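9 November 2024, toy kitchen table

Started on the ketchup task after lunch. Kenji Kowalczyk drove, I did the resets and kept the log. We got 88 episodes in 2 sessions, 6 of them thrown out for bad starts or dropped grasps. That brings the Zatholm set to 1,061 kept.

Main change from July: the bottle now gets a new spot and a new angle before every episode. In the old set it nearly always pointed the same way, and the policy learned to reach for that spot whatever the camera showed. The other toys get shuffled too, though less often.

Kenji finds the wrist view hard to judge for height, so he lines up on the top view first and goes down slowly. That makes the episodes longer. I would sooner have long ones than lots of corrections near the table.

To do: trim the idle time at the start of each episode, write the task text the same way every time (we have "ketchup" and "red bottle" mixed), ask Pandale about more disk.

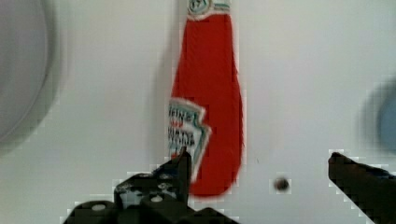
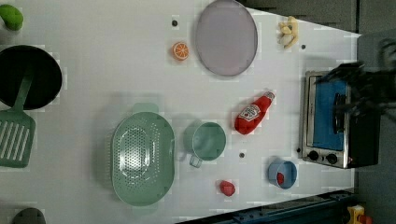
Wrist view with the fingers open at the bottle (first), table from above (second).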